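Salt on the Lintel
Poems and a short memoir by Homa Bagheri

Paperback, 134 pages, sewn. Also as an ebook. Ronden Press.

Second printing now in stock. The first run of 900 went quicker than we planned for, sorry to everyone who waited. Orders from before 30 May 2025 have all gone out. If yours hasn't turned up email us, don't reorder.

Bagheri grew up over a bakery in Najafi and trained as a hospital chaplain in Erkville. The book covers the seven years between. Night buses, fasting badly, her grandmother's prayers half remembered and written down wrong, then put right. The prose comes first, poems after. You can read it either way round. 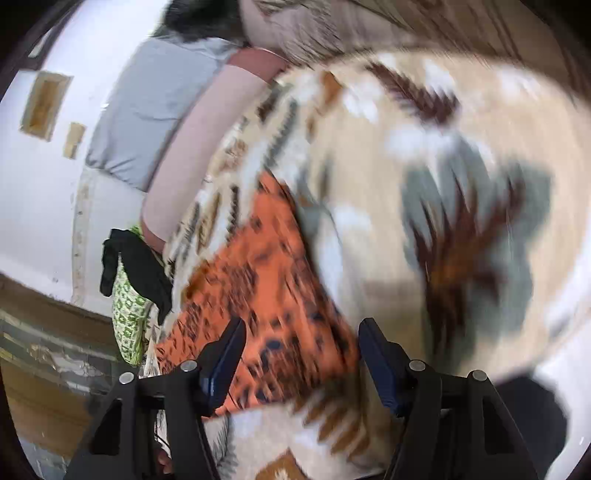 Words: Deolinda Guerreiro, Ronden Press

What's changed in the new printing: two lines restored in "Vigil", a missing stanza break on p. 61, better paper. Cover is the same. The notes at the back are still short, Homa wanted them short.

Translations from the Persian are by Soudabeh Farahani, with the originals on the facing page. Afterword by Gerrit De Bruijn, almost 3,000 words, on prayer and bad sleep. Worth reading even if you usualy skip them.

Reading groups: 7 copies or more, postage is free. Question sheet goes in the parcel, ask for large print if you need it.

Audio edition, read by Houshang Pakzad, due in June from Litolden. No price yet. We'll put it up here when we they tell us.

Returns within a month, unread please.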